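Casual Table Sorters, Small Parts and Cosmetic Containers
Fultby site, Jerkmont

Idau is seeking casual staff for a sorting and placement program run from its Fultby workroom. The work consists of picking up small objects one at a time, standing them upright on a tabletop and returning them to their trays in a set order. Most items are short cylinders, tubes and caps in black, copper and gold finishes, none longer than a finger. The program runs from March and is expected to last around 32 weeks.

Shifts are 2 hours, morning or afternoon. The hourly rate is $38, paid fortnightly, with superannuation on top. Casual loading is included in the rate. Travel time is not paid. 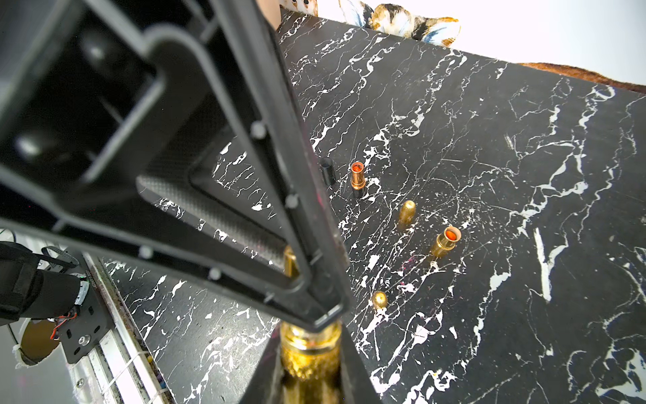

Royer Lindqvist-Hale
Workroom Coordinator, Idau

Small parts are set out on black marble with white veining. The surface is slightly glossy and reflects the room light, so applicants should be comfortable judging the position of dark objects against a dark, patterned background. Glossy black cylinders are the usual source of placement errors. Metallic finishes are easier to locate but show fingerprints, and must be handled by the base.

Duties

Collect a numbered tray from the rack and check its contents against the tray card.
Place each item on the tabletop at the spacing given on the card.
Stand cylindrical items on their base unless the card specifies otherwise.
Record any item that is chipped, dented or missing its cap.
Wipe the marble with a dry microfibre cloth between trays.
Return items to the tray and initial the card.

The full inventory holds 499 items. New starters work from a reduced set until they have completed two supervised shifts.

Essential requirements

Right to work in Australia.
Near vision adequate for fine work, with glasses or contact lenses if needed.
Steady hand control and the ability to grip small objects without gloves.
Ability to remain seated or standing at a bench for up to 50 minutes at a stretch.
Sufficient written English to complete the tray card.

Desirable

Previous work in kitting, jewellery repair, pharmacy dispensing, cosmetics packing or electronics assembly. A current forklift licence is of no relevance to this position and need not be listed.

Conditions

Enclosed flat shoes are required. Rings, bracelets and watches are to be removed before handling stock, as they mark the finish. Hand cream must not be used during the shift. Lockers are provided, and tea and coffee are available in the kitchenette. Drinks are not permitted at the benches. The building has step-free access from the car park, and bench height can be adjusted on request.

How to apply

Send a one-page résumé and a short note of your weekday availability to the Fultby workroom, quoting "Table Sorter". Shortlisted applicants will be asked to complete a practical exercise using one tray. The exercise is paid at the standard hourly rate. Applications remain open until all shifts are filled.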